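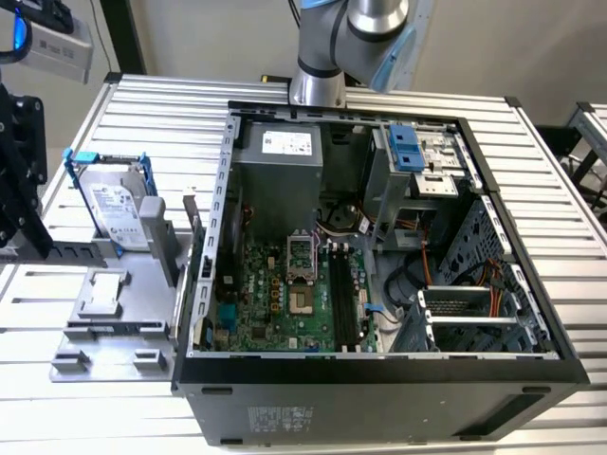 Our group spent most of the spring term asking a fairly plain question: what do people in Moltow do with a computer once they stop using it? Bit-na Seol came up with the idea after helping her aunt clear out a closet, and the rest of us (Châu Khổng, Tuấn Trịnh and me, Kaj Vestergaard) liked it enough to drop our first topic, which was bus timetables.

We wrote a short survey, tried it out on our own families, threw away the worst questions and then mailed it with the town newsletter in March. It went to 3,594 households and we got 1,846 back, many more than our advisor, Shu-fen Shek, had told us to hope for. Typing them all in took far longer than we had planned, and I would like to thank Tuấn's sister for the loan of her kitchen table.

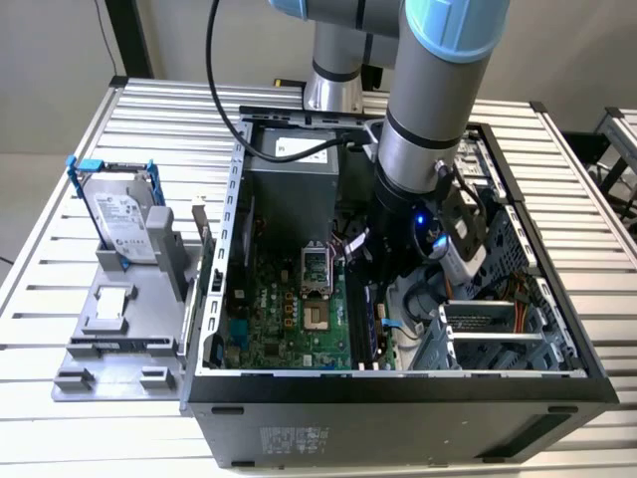 **Findings: Why Old Computers Stay Home**

The most common answer by a long way was photos. People were afraid of losing pictures they had never copied anywhere else, so the machine went into the basement and stayed there. Others weren't sure where to take it. The drop-off site on Pavitz Road is open only 2 mornings a month, and several people had driven out there and found the gate locked.

We also did longer interviews, mostly on porches, and these were our favorite part of the project. One retired teacher kept us for a whole afternoon and sent us home with rhubarb.

**What We Would Change**

Our survey was only in English, and Châu pointed out early on that this would leave out a good part of the Jolis neighborhood. We should have listened to her sooner.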